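Hitano gripper kit, two months on

The Hitano kit arrived in October and has been on the arm ever since, so I have enough notes to write something useful. It cost £1,659 before delivery. For that you get the two-finger gripper, an adaptor plate, a cable, a power lead and a licence for the Senusow control software on 2 machines. The wrist camera is sold separately and I already had one.

Mechanical fitting is simple. The adaptor plate takes four bolts, the gripper takes four more, and the locating pin only goes in one way. The manual gives no torque figure for the second set. I asked support and had a figure back the next morning, which was to the usual value for the bolt size. I would still prefer to see it printed.

The cable is too stiff. It is well made and the connectors lock properly, but the minimum bend radius is larger than the wrist wants when the last joint turns past a half rotation. Gyu-bin Gil, who has the same kit on a smaller arm, limits that joint in software and accepts the lost travel. I have done the same. Cartwright sell a softer cable with the right connectors and I may try one.

Software next. Senusow installs without trouble and found the gripper on the first scan. The main screen shows position, speed and force, each with a slider, and a log underneath. The log is good. Every command is written with the requested value and the reached value, and it exports to a plain text file. The sliders are less good: they send a command on every movement of the mouse, so dragging one produces a queue of small moves that the gripper works through in its own time. Type the number in the box and press enter.

Force control is the feature most people will buy this for. There are 16 steps. The lower ones are close together and the upper ones are far apart, and the manual does not say so. For pens, small tubes and similar items I use step 5. Below that a smooth barrel slips as the arm accelerates. Above it the soft items start to mark. Anyone handling glass should run their own tests and not borrow my figure.

Repeatability is fine. I closed on the same gauge block at the start and end of each session for a fortnight and the reported width stayed within the stated tolerance. The reported width drifts slightly while the gripper warms up, so I now let it cycle for a few minutes before taking any reading that matters.

Picking thin objects out of a shallow tray is harder than picking them off a flat surface. The rim limits the approach, and the fingers need to open wide enough to straddle the object without touching the side.

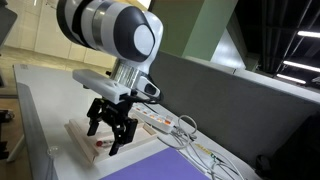

The answer I settled on was to come straight down, stop a little above the base, close at low speed and only then apply the working force. Coming in at a slant saves a small amount of time and costs a good deal of reliability. I also rotate the wrist to suit the object and leave the tray where it is. The Senusow pick routine assumes a vertical approach by default, so it needs very little editing.

Rangi Ormsby asked in the comments on my last post how this compares with the Rumeo. I had a Rumeo on loan in the spring. It closes faster and the cable is better. Its force setting has three positions, low, medium and high, and the log records only whether the grip was made. For moving boxes I would take the Rumeo and keep the difference in price. For mixed small parts, where I want to know what happened on a failed pick, the Hitano is easier to live with.

Points I have not tested: the longer fingers, the protective sleeve, and the network interface, which needs a firmware update that I am putting off until the present set of runs is finished. The warranty also requires a grease change at an interval given in cycles, and Senusow does show the cycle count, under Service and then Counters. It took me a while to find it there.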